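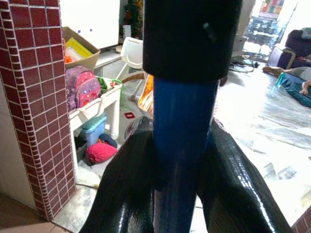 Updated 06/12/2019. Questions people keep sending about the Kulville play corner tidy-up, answered fast. More later maybe.

## Sorting the toys

**Do I need to buy storage boxes?**

No. Cardboard is fine to start. Ours is an open box with tan flaps, toys in it, done. If you want something sturdier the Huvden tubs from Sales hold up to 15 pounds and the lids stay on. Mostly.

**Where do backpacks go?**

Next to the toys, low down, so the kids can reach. The pink polka dot one lives by the box. Empty it first — old snacks, wet socks, you know. 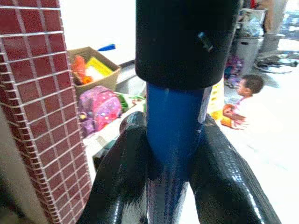 ## Sweeping up

**Sweep before or after the toys are put away?**

After. Always after. Otherwise you sweep around everything and then do it agian. Set a timer for 10 minutes, pick up, then get the broom.

**How do I deal with wrappers and little scraps?**

Sweep toward the doorway and make one pile. Don't chase each piece.

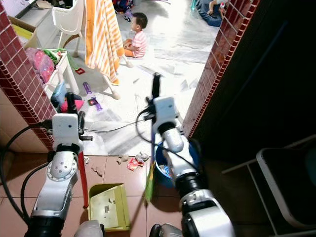 Tile is easier than carpet but the grout lines hold crumbs, so go slow and use short strokes. Start in the far corner and work out. A dustpan on a stick like the yellow-green one saves your back, and a plain round bucket like the blue one does for the litter. Tip the pan straight in, no walking back and forth to the kitchen. Bag it the same day if there's food in it.

**What about the shiny floor in the next room?**

Marble shows everything. Soft broom, then a dry cloth. No vinegar, it can etch the stone. We use the Mosora floor soap, one capful in a bucket of warm water, and wring the mop out hard.

**Does the broom need cleaning too?**

Yes!! Pull the hair and fluff out, swish it in soapy water, hang it up bristles down. Standing it on the bristles bends them.

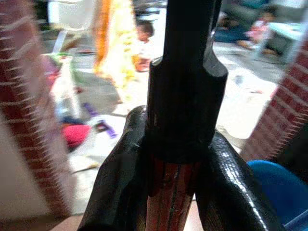 **How long does the whole corner take?**

Plan on 40 minutes the first time. Less once everything has a spot. If it's taking longer you probably have too many toys out, so put half in a closet and swap them in a few weeks.

**Can I leave stuff for the swap shelf?**

Clean and complete only please. Puzzles with missing peices go in the trash. Leave a message at extension 2261 before you drop off anything big.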